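Trasau Releases Fasten 26 Stock and Pricing Software for Independent Grocers

VAROLBERG, 28 August 2023 — Trasau today released Fasten 26, a new version of its stock and pricing software for independent grocery stores. The release adds a revised item catalog, a faster price update process and support for mixed units of sale.

The item catalog now holds 1,390 preset entries for fresh produce, up from 790 in the previous version. Each entry carries a default unit of sale, a storage class and a suggested shelf life, all of which can be changed by the store. Entries that a store has already edited are kept as they are during the upgrade. Duplicate entries are listed in a report and are not removed until a user confirms the change.

Price updates are now sent to registers and connected scales every 15 minutes. Earlier versions sent updates once a day, after closing. If a register is offline, the update is held and sent when the connection returns. Stores that prefer the daily schedule can keep it under Settings, Registers, Update Interval.

"Most of the support requests we receive concern prices that differ between the shelf and the register," said Marthinus Van Wyk, product manager at Trasau. "The shorter interval deals with the larger part of them. The update log deals with the rest — it shows the time, the register and the user for each change."

Fasten 26 also replaces the Roman label layout with a new set of templates. Labels made with the Roman layout will still print, but the layout can no longer be edited.

Fasten 26 is a free upgrade for stores with a current service plan. It can be installed over the two previous versions without exporting data. Older installations must first be moved to the previous version. A revised user manual will be published in September.
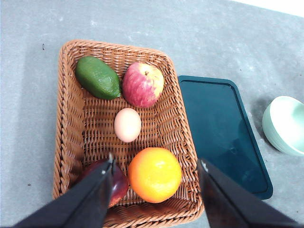
Mixed units of sale allow one catalog entry to be sold by the piece, by weight or as part of a set, with stock drawn from a single count. The store defines the set once and gives it a price. An avocado in a woven wicker basket, for instance, can be entered as a single piece or as part of a gift basket, and the basket itself can be listed as a separate item with its own stock level. Sales reports show each unit on its own line, and tax is worked out per item.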